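Guides > Household > Power and Charging

How to find out what your plugged-in stuff really costs

Last updated: June
14 comments | 37 shares

Every winter the same advice comes back around: unplug your chargers and watch your bill drop. I have read it on the side of a utility flyer, in two magazines at the dentist, and on a fridge magnet from a company called Dellell that also sells smart plugs. Funny how that works out.

I don't believe it, or at least I don't believe it the way it's told. Some things in a house do draw power all day for no good reason. Most of the things people get scolded about don't draw enough to matter. You can sort one from the other in a weekend with a cheap meter, and then you can ignore the magnet.

What you need

A plug-in watt meter. Mine is a Sandach, bought used, and the display is hard to read unless you're kneeling. Any meter that shows both watts and total kilowatt-hours will do. Skip the ones that only work through a phone app. You don't need an account to measure a toaster.

You also need a recent electric bill, a pencil, and a sheet of paper. Spreadsheets are fine if you like them.

Step 1. Get your real rate

Take the total you paid and divide it by the kilowatt-hours used. Don't use the rate printed in bold on the front. That one usually leaves out delivery charges, and the savings calculators online love to pick whichever number makes their product look better.

My last bill was for 549 kilowatt-hours. Write yours at the top of the sheet, because everything else gets compared to it. A gadget that saves you one kilowatt-hour a month sounds good until you see it next to that number.

Step 2. Check the meter before you trust it

Plug in something simple with a known rating. An old 60 watt bulb in a table lamp is good for this. If the meter reads close to 60, fine. If it's way off, return it.

Then look at what it shows with nothing plugged in. Cheap meters get vague at the low end, and a reading under one watt should be taken as "very little" and no more than that. I've seen people online report a charger's draw to three decimal places from a meter like mine. They are reading noise.

Step 3. Start with the big boring things

Fridge, freezer, dehumidifier, anything with a pump or a heating element. Leave each one on the meter for a full day or longer, since they cycle on and off and a quick look tells you nothing. Check the meter's own rating first, and never run a space heater through it on an extension cord.

My neighbor Cosmin Dinu was sure his television was the problem. He had it on a timer, he had a switch on the cable box, and he nagged his kids. Then he put the meter on the old freezer in his garage – the one holding a bag of ice and some fish – and stopped talking about the television.

Step 4. Do the things that stay warm

Go around the house when everything is supposed to be off and feel for heat. Cable boxes, game consoles on instant-on, audio receivers, printers. If it's warm hours after you last used it, it's drawing something. Meter those next and write down the watts.

To turn watts into monthly use, multiply by the hours in the month, then divide by 1,000. A box that pulls a steady 2 watts comes to less than one and a half kilowatt-hours. Look back at the top of your sheet and decide how much you care. I don't.

Step 5. Now the chargers

Do these last, on purpose. Collect the small wall adapters and test each one empty, with no phone or laptop on the other end. Read the fine print on the body as well, but know what it's telling you. The output line is what the adapter can deliver at full load. It says nothing about what it uses when idle, and a lot of scary charger math comes from mixing up the two.

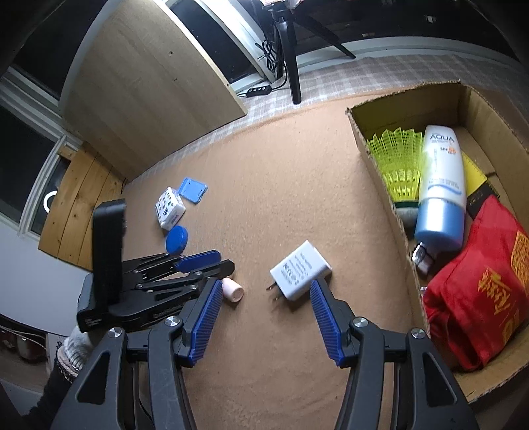 Step 6. Add it up and be a little rude about it

Put the list in order, biggest first. Cross out anything that costs less in a year than the smart plug you'd buy to control it. On my sheet that removed most of the list, including every phone charger in the house. Remember that a smart plug uses power too, all day, so it can listen for you.

What's left is where any effort should go. For me it was a dehumidifier set too low and a receiver with a standby mode I could turn off in the menu.

About those savings claims

Aurélien Rey wrote in after the first version of this page to say that a Tanguy power strip had saved him some 500 kilowatt-hours in a year. Maybe. I asked what else had changed, and he'd also replaced his fridge. I'd like to see the strip tested alone before I give it the credit.

The Lernthorpe starter kit gets mentioned in the comments a lot. I haven't tried it. The box promises a percentage and doesn't say a percentage of what, so I'm in no hurry.

There are decent reasons to unplug a charger, by the way. If it buzzes, smells, has a cracked case or gets hot with nothing attached, pull it and get rid of it. Just don't expect to find the money on your bill.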